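Presupuesto, capítulo dos: en qué se va el dinero de verdad

Bueno, pues ya tengo la hoja de cálculo abierta otra vez. La cerré en abril jurando que no la tocaba hasta después del verano y he aguantado lo que he aguantado. Quien leyó la entrada anterior sabe que ando montando un puesto de dos brazos para doblar y recoger ropa, en casa, con mi dinero y con bastante menos espacio del que me gustaría. Varios me habéis preguntado por los números, así que hoy van los números (los que me atrevo a publicar, que mi familia también lee esto).

Empiezo por lo gordo. La pareja de brazos me la presupuestaron en 1723 euros, con pinzas, fuentes de alimentación y envío. Miré dos casas: Fonberg, que lo vende todo cerrado y bonito, y Meireles, que te manda más piezas sueltas y un manual escrito con prisa. Fonberg me salía bastante más caro y encima no me vendían los dedos de la pinza por separado, había que comprar la mano entera cada vez. A mí eso me echó para atrás enseguida. Los dedos se gastan, se rayan, se parten cuando calculas mal contra la mesa, y pagar una mano completa por una punta rota me parece una tomadura de pelo. Así que Meireles, con su manual espantoso y todo.

Luego vienen las cámaras de muñeca, y aquí sí que dudé. 219 euros las dos, con soporte y cables. Estuve una semana entera pensando si podía apañarme solo con la de arriba, que ya la tenía de otro proyecto, y ahorrarme la partida completa. Al final las pedí. ¡Y menos mal! Con tela, la vista de arriba te enseña un bulto y poco más; la de la muñeca te enseña el borde, el pliegue, por dónde podrías meter la punta del dedo. Si tenéis que recortar, recortad en otra cosa.

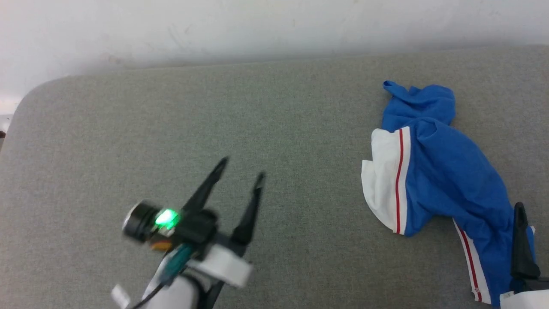 El cableado es la partida que más me costó calcular, porque en los catálogos no existe. Tú compras un brazo y te imaginas un brazo, pero lo que tienes en casa es un brazo con cosas colgando. Fijaos en el cable verde azulado que baja desde la cámara y en el negro fino que hace la curva por su lado: los dos tienen que seguir a la muñeca a todas partes sin tirar ni engancharse. He metido en la hoja 54 euros entre cables de repuesto, bridas, funda trenzada y un par de conectores acodados, y me parece poco. Los baratos los descarté ya. Prefiero comprar tres buenos y guardar uno en el cajón que andar con adaptadores encadenados, que ya pasé por ahí con la impresora y no vuelvo.

Sobre la superficie de trabajo también me habéis escrito bastante. Mi plan original era una mesa de taller de las serias, con perfil de aluminio y tablero perforado, y la tenía metida en el presupuesto con 300 euros. La he quitado. Bueno, la he pasado a la columna de «algún día», que en mi hoja es una columna muy larga. De momento trabajo sobre tapizado gris y para lo que hago me va bien: el tejido cede un poquito cuando la pinza baja de más, y eso a los dedos les viene estupendamente. La pega es que todo lo blando es menos repetible. Si apoyas fuerte, la altura cambia, y entonces lo que ayer agarraba hoy se queda a medio camino. Para piezas rígidas ni me lo plantearía, para ropa lo acepto.

Lo que no voy a quitar es el gris. Al principio pensé en poner encima una funda de color, algo alegre, y menos mal que no la compré. La ropa tiene que destacar sobre el fondo, y un pantalón azul fuerte con franja blanca sobre gris se distingue sin ningún esfuerzo. Cuando toque probar con prendas grises ya lloraré, pero ese es un problema para el capítulo cinco.

El software me sale gratis en dinero y carísimo en tardes. Uso Guton para grabar las sesiones y ordenarlas, y he probado Ekari para calibrar las cámaras. Ekari tiene una versión de pago que hace no sé cuántas cosas más, y reconozco que tuve la tarjeta en la mano — eran las dos de la mañana, mala hora para comprar nada. Me quedé con la gratuita. La calibración me lleva más rato, hay que repetirla si mueves el soporte aunque sea un pelo, pero de momento prefiero gastar el rato.

Y llegamos a los dedos, que es donde tengo la duda gorda de este mes. Los que vienen de serie son los estrechos, que acaban en punta redondeada.
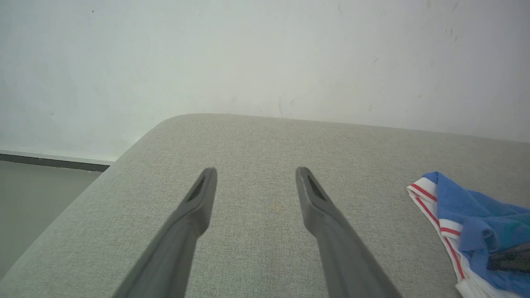 Los dedos estrechos vistos desde la muñeca, con su ranura cerca de la punta y la tela azul a la derecha.

A mí la forma me gusta. Una punta fina se mete debajo de un dobladillo donde una ancha solo empuja la tela. Pero el acabado es liso tirando a satinado, y con tejidos deportivos, de esos resbaladizos, me temo que voy a querer algo con más agarre. Las opciones que manejo son comprar un juego de almohadillas de silicona y pegarlas yo, o pedir unos dedos ya recubiertos. Lo primero cuesta cuatro perras y me obliga a recalibrar el cierre, porque añades grosor. Lo segundo es limpio y tarda una eternidad en llegar. Creo que voy a empezar por la silicona (sí, ya sé que la vez anterior dije que no pegaría nada a nada, lo sé).

Otra cosa que apunté tarde y que deberíais apuntar pronto: la luz. Yo no había reservado ni un euro. Tengo luz suave desde arriba y pared blanca detrás, y con eso voy tirando, pero en cuanto quiera grabar por la noche con algo de constancia necesitaré una lámpara decente, con difusor y que no parpadee en cámara. He dejado una línea en la hoja con un interrogante. También quiero darle una mano de pintura a la pared, que tiene marcas y manchurrones, aunque eso va al presupuesto de la casa y ahí no mando solo yo.

Y los repuestos, claro. Mi regla es tener en el cajón un juego de dedos, un cable de cada tipo y tornillería de sobra antes de comprar cualquier capricho. Los servos de recambio los estoy retrasando porque son caros y porque quiero ver primero cuál sufre más. Sospecho de la muñeca, que carga con la cámara además de con la pinza, pero igual me equivoco y es el hombro. Si alguien lleva más horas que yo con los de Meireles, que me lo cuente en los comentarios, por favor, que me ahorra un disgusto.

Para la próxima entrada quiero tener pedida la silicona y decidido lo de la lámpara. La mesa sigue en la columna de «algún día».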